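Brinus Laundry and Mending: Common Questions

Do you wash bags and backpacks?
Yes. Soft bags without a rigid frame are $18 each. Empty every pocket before you drop yours off. We can't be responsible for pens, lip balm or transit cards left inside.

How long does it take?
Three business days for washing, five if there's mending. Dilek does all the zippers and is away for part of February.
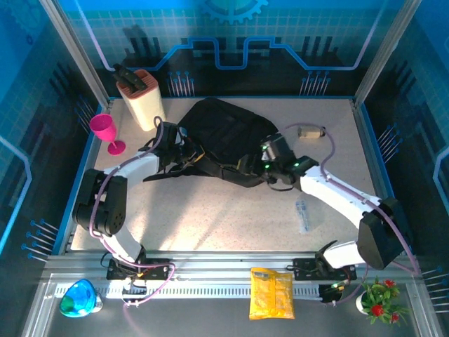
Can I bring in dark fabrics?
Yes, we wash them cold, inside out, with like colours. Black fades fastest along folds, so a piece left crumpled with a strap trailing, like the black one on the speckled tabletop, should be shaken out and laid flat before you pack it for us.

Do you take leather or suede?
No. Try Geso, two doors down.

What if I miss my pickup date?
We hold items for 70 days, then donate them. Call the counter and ask for Nazmiye if you need longer.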